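Ticket 2647
Product: Dalsgaard laundry dryer, vented, with Stestimon moisture sensing
Status: Closed by customer, with reservations
Category: Cycle ends early

Opened by customer, Friday

The dryer thinks everything is dry. I put in a full load on Cupboard Dry, it runs for 6 minutes, plays its little victory tune and shuts off. The clothes come out exactly as wet as they went in, only warmer. I have cleaned the lint filter. I'm saying so now because I know what your first reply is going to be.

Reply from Urno Appliance Support

Thank you for contacting Urno. Please clean the lint filter and let us know if the problem persists.

Customer

It persists. The filter was clean before, and now it has been cleaned in writing.

Other things tried so far: unplugged it overnight, switched outlets, ran it with a half load, ran it with towels only. Towels get 3 extra minutes, so it must like them better. Timed Dry works fine. Anything with the word "sensor" in it does not.

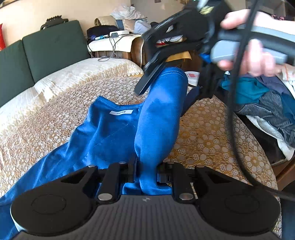

Timed Dry is a poor substitute when the loads are mixed, as mine always are. Set it long enough for towels and the thin things come out like crackers. Set it short and I spend the evening feeling seams. A blue Kalenji top like the one on the bedspread is the sort of thing I'd expect a moisture sensor to have an opinion on, and mine would call it dry straight out of the washer. I paid extra for the sensor. The model without it was 200 cheaper and, as far as I can tell, does the same job.

Reply from Urno Appliance Support

Thank you for the details. Early shutoff on sensor cycles with normal Timed Dry can point to residue on the sensor bars or to a wiring fault. With the dryer unplugged, find the two metal strips inside the drum, below the door opening. Wipe them with white vinegar on a soft cloth, let them air out and run a medium load. Do you use dryer sheets?

Customer

I use Rativia sheets, two per load, and I can hear you sighing from here.

Strips found. The manual calls them "clearly visible," which is true if you're lying on the floor with a flashlight. They had a waxy film on them. First wipe did very little. Second wipe, with more vinegar and some bad language, got down to shiny metal. 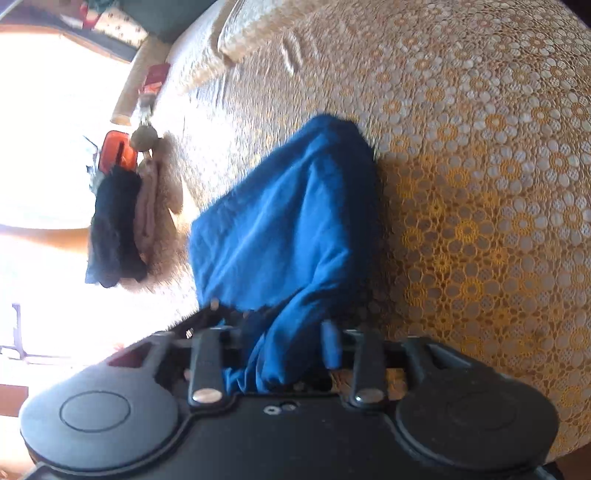
Ran a medium load on Cupboard Dry afterward. It went 47 minutes and stopped by itself. Everything dry except one sock, balled up inside a pillowcase, and I don't hold the dryer responsible for that.

Reply from Urno Appliance Support

Glad to hear it. We suggest wiping the bars once a month and cutting back on dryer sheets. May we close the ticket?

Customer

Close it. Please also tell whoever writes the manual that the sensor bars deserve more than a footnote on the page about disposing of the packaging.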